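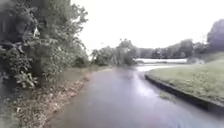 Wet path operation: which rules apply to a small delivery robot?

Posted by Savita Vishwakarma, 7 Aug 2019

We are preparing a site procedure for a six-wheeled delivery robot on the paths at Nikcombe, a business park with a lot of mature trees. The platform is a Lernex base weighing 90 kg with load. The route is a shared paved path with a low concrete curb and grass on one side, trees and shrubs on the other, and a bend to the right that curves out of sight beside open lawn. After rain the surface is reflective and there are leaves along the left edge.

My draft says operation is allowed in rain if the housing is rated for it. The site manager wants a separate rule for wet surfaces. Is there a standard that gives a speed or stopping distance for this, or do we write our own? Also, does glare off the pavement need its own line in the risk assessment?

Stavros Shehu

You are mixing up two things. The ingress rating of the housing covers water getting into the enclosure. It tells you nothing about braking or sensing, and your draft should not use one as permission for the other.

ISO 12100 gives you the method for the risk assessment. It will not hand you a number for a leaf-covered path. You measure that on your own surface, with your own tires, at full load. What we do:

Brake tests on dry pavement, wet pavement and wet leaves, ten runs each. The worst single run sets the stopping distance, never the average.
Speed limit set so the worst stopping distance, plus the distance covered during detection and reaction, stays inside the verified detection range. On a bend, use the clear sight line if it is shorter.
A lateral offset from any leaf strip. On our site it is 200 mm, measured from the outer wheel.
A stop condition for standing water the robot can't classify.

Yes, give glare its own line. Bright sky reflecting off wet pavement can saturate a camera, and a lidar may get few or no returns from a water film. List them as separate hazards with separate mitigations. Overcast days count too – you don't need direct sun for a bright patch.

Repeat the brake tests after a tire change. We missed that once and ran from January on old figures.

Hoster

just slow it down when it rains. ours does half speed and its been fine for 2 years

Naima El Fassi

Half speed may be adequate, but it can't go in a procedure without a test record behind it. Stavros has the right order of work.

Two additions. First, define who declares the surface wet. Rain sensors report rainfall, and pavement under trees can stay wet long after it stops. We have the operator inspect the route before the first run and log the condition as dry, wet or closed. The wet limit stays in force until someone logs a change.

Second, check the curb line separately. If your localization uses the curb as a feature, leaves lying against it can change the profile. We had a log entry, no. 2987, where the estimated position shifted toward the grass for that reason. The fix was a maximum allowed disagreement between curb tracking and odometry, with a controlled stop above it.

Check with the local authority before you finalize anything if the public has access. Some permits set their own speed limit, and the lower of the two applies.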